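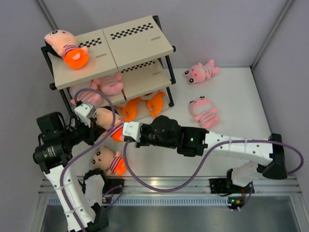
Two-arm cell with the shelf and plush toys, Bellilside lab.

Home | Projects | Minutes | Contact

Shelf group, August meeting
Present: Hanne Sjöberg (chair), Nkechi Omoregie, Oskari Halonen. Apologies: Irja Peltonen.

1. Handover policy. Nkechi reported that the policy trained on 2,000 demos now copes with toys it never saw in training – great news, and everyone wanted to see the clips twice! Of 28 test runs, 17 ended with a clean pass from left arm to right. Most misses were late grips by the right arm.

2. Lower tier. Still the hard part. Oskari will try slower approach speeds there and share his logs.

3. Write-up. Hanne starts the methods section. Nkechi to send plots.

Next meeting 2 p.m., same room.

3 comments | 11 shares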